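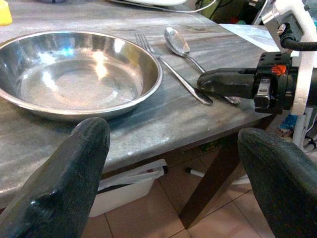

La reunión se dedicó casi por completo al estado de la recogida de demostraciones para la tarea de cubiertos y al reparto del trabajo hasta finales de abril. Shona Cairns abrió la sesión a las 10:15 y pidió que se revisaran primero los episodios teleoperados, antes de hablar de entrenamiento. Se tomó como referencia la vista de una cámara de muñeca con el cuenco de acero inoxidable a la izquierda y el tenedor y la cuchara a su derecha, casi paralelos. En esa vista, el dedo negro de la otra pinza tapa parte del mango de la cuchara, y de ahí salió la mayor parte de la discusión del punto 2.

Asistentes: Shona Cairns (coordinación, preside), Demyd Panasiuk (recogida de datos, toma acta), equipo de operadores de Forngate, un representante de Ranard por videollamada.
Excusa su ausencia: el responsable de almacenamiento, que envió notas por escrito.

1. Acta anterior

Se aprueba con una corrección. Donde decía que la anotación de fases era opcional para todos los lotes debe decir que es opcional solo para los lotes de calibración. Los demás lotes la llevan obligatoriamente.

Queda pendiente de la reunión anterior la actualización del manual de operadores. Panasiuk informa de que el borrador está escrito, pero le falta el capítulo de descarte de episodios, que depende de lo que se acuerde en el punto 3.

2. Recogida de la tarea de cubiertos

El objetivo acordado con Ranard para esta fase es de 400 episodios válidos. Los operadores confirman que el ritmo ha mejorado desde que se dejó de cambiar de tarea a media mañana. El tiempo que se perdía estaba en volver a colocar objetos y en comprobar que la sesión de Bruvano apuntaba a la carpeta correcta.

Oclusiones. Panasiuk plantea si deben aceptarse los episodios en los que una pinza cubre parte del cubierto en la vista de muñeca de la otra. Los operadores explican que con dos brazos trabajando sobre la misma zona es difícil evitarlo y que, si se intenta evitar, la trayectoria sale forzada: el brazo hace un rodeo que después el modelo reproduce. Cairns está de acuerdo en no pedir rodeos. Ranard pregunta si la oclusión afecta a la anotación del instante de contacto. Panasiuk responde que sí, y que hay casos en los que no puede decirse, mirando una sola cámara, si el dedo está tocando los mangos o queda por encima de ellos. En esos casos el anotador debe ir a las otras vistas y a la señal de apertura de la pinza.

Se acuerda aceptar las oclusiones parciales. Se marcarán con la etiqueta "oclusión" en Bruvano y no contarán como defecto. Si el cubierto queda tapado por completo en todas las vistas durante el agarre, el episodio pasa a revisión.

Reflejos. El interior del cuenco da brillos de distinto tono y la cuchara también refleja. Uno de los operadores propone cambiar el cuenco por otro mate. Cairns prefiere mantenerlo: la tarea de McAlister incluye menaje metálico y el modelo tendrá que verlo tarde o temprano. Se discute si conviene grabar un lote aparte con otra iluminación. Se acuerda hacerlo, con los mismos objetos y sin tocar la exposición de las cámaras, para poder comparar. El lote será de 25 episodios.

Posiciones iniciales. Al revisar las primeras tomas, Panasiuk ha observado que los operadores tienden a dejar el tenedor en el lado del cuenco y la cuchara por fuera. Pide que se alterne el orden y que se varíe la orientación, incluidas colocaciones con los mangos hacia el fondo de la mesa. Los operadores piden que la colocación venga indicada por el programa antes de cada episodio, en lugar de decidirla ellos. Bruvano permite mostrar una plantilla al inicio de la toma, aunque hay que preparar las plantillas a mano. Se acuerda preparar un primer juego y probarlo durante un turno completo.

Otros objetos sobre la mesa. Ranard pregunta si hay que despejarla del todo antes de grabar. Cairns contesta que no. Los objetos que no intervienen en la tarea pueden quedarse mientras no invadan la zona de agarre ni impidan el paso de los brazos. Sí se pide que no se muevan dentro de un mismo episodio.

3. Criterios de descarte

Se repasa la lista vigente. Se mantienen los siguientes motivos:

- pérdida de imagen en cualquiera de las cámaras;
- desfase entre el vídeo y el estado de las articulaciones por encima del límite fijado en el manual;
- intervención de la mano de una persona dentro de la zona de trabajo;
- episodio cerrado antes de soltar el último cubierto.

Hay más desacuerdo con los agarres fallidos. Hasta ahora se descartaba cualquier episodio en el que el cubierto resbalara. Uno de los operadores sostiene que los reintentos son útiles, sobre todo con el tenedor, cuyo mango es delgado y se ensancha hacia el extremo. Panasiuk comparte la idea, pero advierte de que, si entran todos, habrá demasiados episodios con titubeos. Ranard no se opone, siempre que puedan filtrarse después.

Se acuerda conservar los episodios con un máximo de 2 reintentos, con la fase "recuperación" anotada aparte. Los que superen ese número se guardan, pero fuera del lote de entrega.

También se aclara el caso del cubierto que cae de la mesa. El episodio se cierra en el momento de la caída y se etiqueta como fallo. No se recoge el objeto con la grabación en marcha.

4. Cables y zona de trabajo

Los operadores piden que se revise el recorrido del cable de la cámara en la muñeca. Es grueso y al girar el brazo puede entrar en la vista. Cairns propone fijarlo más atrás. Panasiuk pide que no se haga a mitad de un lote: si cambia lo que ve la cámara, conviene que el cambio coincida con un lote nuevo. Se acuerda hacerlo al terminar el lote en curso y anotar el cambio en la ficha de la estación.

Sobre el suelo, se recuerda que los cables junto a los soportes deben quedar recogidos al final del turno. Lo que se guarde bajo la mesa va en su bandeja o caja.

5. Almacenamiento y entrega

Se leen las notas enviadas por el responsable. La copia nocturna desde Forngate funciona, pero tarda más cuando se graban todas las vistas a la resolución máxima. Propone comprimir las vistas generales y dejar sin tocar las de muñeca. Ranard lo acepta de palabra y lo confirmará por escrito. Hasta entonces no se comprime nada.

La entrega parcial se hará con el formato de carpetas actual. McAlister pidió hace tiempo otro nombre para los campos de la pinza; Cairns recuerda que la petición sigue abierta y que conviene resolverla antes de la entrega completa. Se encarga ella.

6. Primer entrenamiento

Panasiuk propone lanzar un entrenamiento corto con lo ya validado, sin esperar a completar el objetivo. La intención es detectar errores de formato y ver si el sesgo en la posición de los cubiertos aparece en el comportamiento. Cairns da el visto bueno con la condición de que no se saquen cifras de éxito para enseñar fuera. Ranard pide acceso a los vídeos de evaluación. Se le dará cuando estén revisados.

7. Ruegos y preguntas

Los operadores solicitan que haya siempre 2 personas por turno en la estación de dos brazos, una a los mandos y otra para recolocar objetos. Cairns lo ve razonable y mirará el cuadrante. No se vota.

Se pregunta si la tarea de apilar cuencos sigue prevista para esta fase. No. Pasa a la siguiente.

Acuerdos y encargos

- Etiqueta "oclusión" en Bruvano: Panasiuk.
- Plantillas de colocación: Panasiuk, con los operadores de Forngate.
- Lote con otra iluminación: operadores.
- Capítulo de descarte del manual: Panasiuk.
- Fijación del cable de muñeca al cerrar el lote: operadores.
- Campos de la pinza, respuesta a McAlister: Cairns.
- Confirmación escrita sobre compresión: Ranard.
- Revisión del cuadrante de turnos: Cairns.

Se levanta la sesión a las 11:40. La próxima reunión se convocará por correo cuando estén probadas las plantillas.

Documentos relacionados
Acta anterior: anotación de fases y lotes de calibración
Manual de operadores, borrador
Ficha de la estación de dos brazos, Forngate
Guía de etiquetas en Bruvano
McAlister: lista de menaje y tareas previstas
Formato de carpetas para entregas a Ranard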